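The **Sondstead rules** are a voluntary code of practice for recording household tasks by hand, for later use in training robots. They cover short jobs such as wiping, folding and stacking. The code has 19 clauses, most of them a sentence long, and is named after the town where it was drafted. Few of its claims have been tested by anyone outside the group that wrote it.

## Content

Clause 2 asks that both hands stay in view while a surface is being cleaned. Clause 5 says that a wiping task should start with marks that show up clearly, and that the marks should differ from one take to the next. The code doesn't say how different they must be. Matvii Horobets, one of its authors, has defended this as leaving room for judgement. Critics say it leaves room for anything.

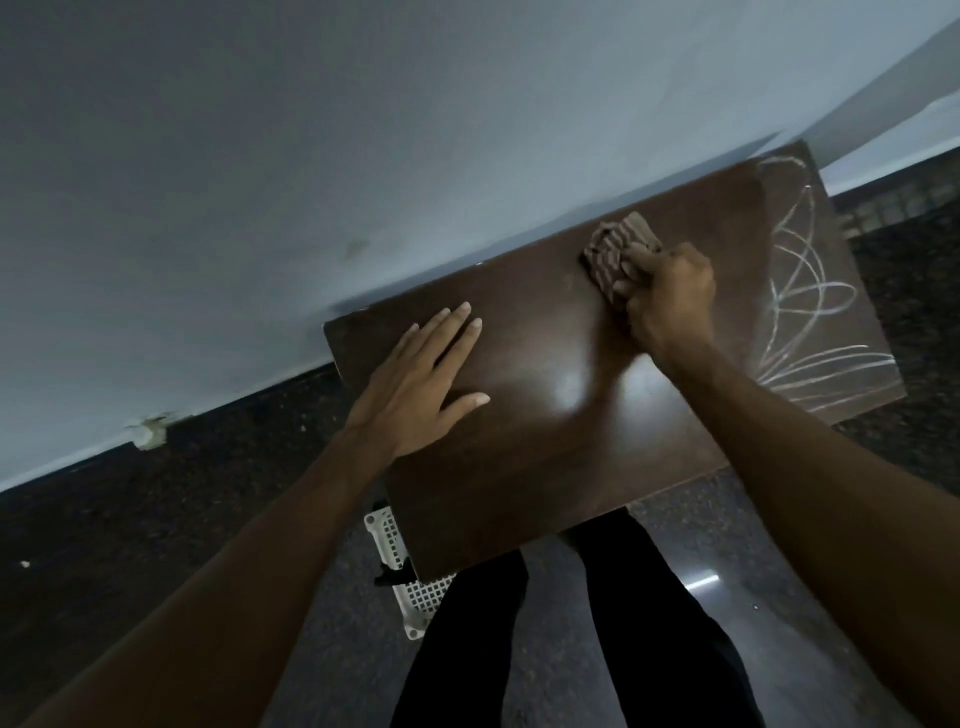 The clause on finishing is weaker still. A task counts as done when the surface is "clean to the eye", a test that two checkers can easily fail to agree on. Faint streaks are not mentioned. Nor is the pressure of the hand, though a robot that copies only the path of a cloth may well leave the dirt where it was.

## Use and criticism

Brelton adopted the code in full. Umuto uses it without the clause on finishing and has its own pass mark, which it has not published.

Wiremu Prendergast checked 2338 recordings labelled as meeting the code and argued that the label mostly showed that a form had been filled in. Supporters replied that he had used an older draft. The changes between that draft and the current text are small, and none of them touches the clauses he complained about.

A revision is listed for August. It is not known whether it will define "clean".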